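About Kerkurura

Kerkurura is a small company that puts things away. We pack, sort, fold and stuff on behalf of people who would like it done and have better plans for Saturday. Lorcan Conneely started the business in October with a folding table, a phone and a firm belief that most drawers are a cry for help. Fitzgerald Tran joined soon after, mainly to disagree with him about drawers.

We work on a plain white surface. Customers ask about this more than they ask about our prices. Small parts vanish on a patterned rug, and we have spent enough of our lives on our knees looking for them. On white, a stray crumb of anything shows up right away, and one of us has to go and get it. We take turns. Lorcan says he takes more turns. 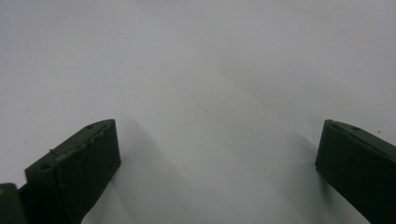 The rest of the setup is no grander. There's a light wooden tray with a raised rim, a white foam board that sits inside it, and gray carpet underneath. We do own a table. The floor has more room and things can't fall off it.

Our specialty, if a company our size gets one, is containers that are too full. Anyone can put six socks in a box. Getting a heap of crumpled odds and ends into a canister, and out again when the customer changes their mind, takes patience and a certain lack of pride. Fitzgerald is a stuffer. Lorcan is a folder, and thinks stuffing is what people do when they've given up. They have been having this conversation for a long time, and you are welcome to join it when you call.
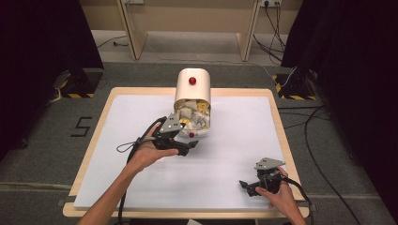

Prices are simple. A small job is $45. A whole-room job is $758, and before you ask, yes, the closet counts as part of the room. We take 2 whole-room jobs a week and we don't do garages. We did one garage.

We don't sell bins, labels or a way of life. If you want matching baskets, buy them first and we'll fill them. If you want to be told that your old cables bring you joy, Fitzgerald will say so, but you'll hear it in his voice.

Page last updated 11/12/2020, by Lorcan. Complaints about the wording go to Fitzgerald.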